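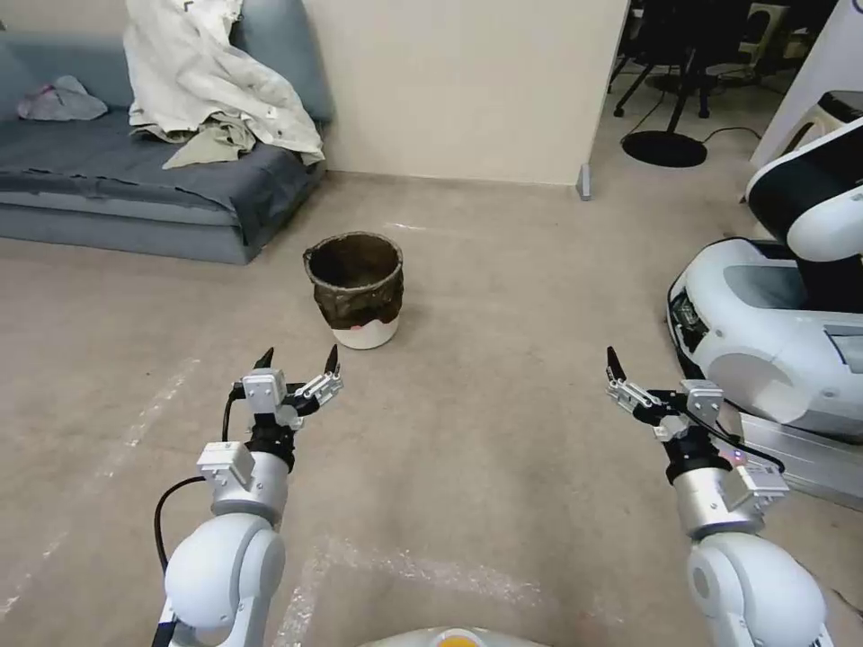
Who may apply to join the working group on shared-space robot practice?

Applications are open to anyone aged 18 or over who works alongside, supervises, installs or maintains mobile robots with arms, and to people who share a home or workplace with one. No engineering degree is required.

Call for Participants: Nolix Code of Practice, Second Edition

Sturnar invites applications for 14 places on the working group that will revise the Nolix Code of Practice for two-armed mobile robots used in homes, offices and training rooms. The first edition has been in use for three years. During the public comment period, which closed in May, Sturnar received 711 written comments, and the working group will be asked to consider each of them.

Scope of the work

The revision will cover the following sections of the Code:

Section 2, Floor markings and working distance
Section 4, Gripper condition, fingertip wear and daily checks
Section 5, Status lights and their meaning to bystanders
Section 7, Cable routing on arms and across floors
Section 9, Two or more robots operating in one room

Section 9 is new. The first edition assumed a single machine per room, and a large share of the comments asked for clear rules on right of way, stopping order and operator responsibility. A discussion draft prepared by Vergara will be sent to members before the first meeting.

Duties of members

Members will attend one meeting a month for eight months, read drafts between meetings and return written remarks within ten working days. Two of the meetings will be held in person at the Firkitz training rooms, where members will observe pick-and-place tasks at floor level and test the draft wording against them. All other meetings will be held by video. Members are expected to speak from their own experience and do not represent their employer unless this has been agreed in writing.

Payment and expenses

Each member will receive a fee of $3,648, paid in two equal parts. Travel to the in-person meetings will be reimbursed on receipt of tickets. Members whose employers do not allow outside fees may ask that the fee be waived.

Selection

Sturnar seeks a balance of operators, safety staff, trainers and members of the public. Preference will be given to applicants who can describe a specific rule in the first edition that they have applied — or have been unable to apply — in daily work. Persons with a current financial interest in a robot manufacturer may apply but must declare it.

How to apply

Send a letter of no more than two pages, a short résumé and the completed declaration of interests, quoting reference 839. Applications must be received by September 2, 2022. Late or incomplete applications will not be considered. All applicants will be notified of the outcome in writing.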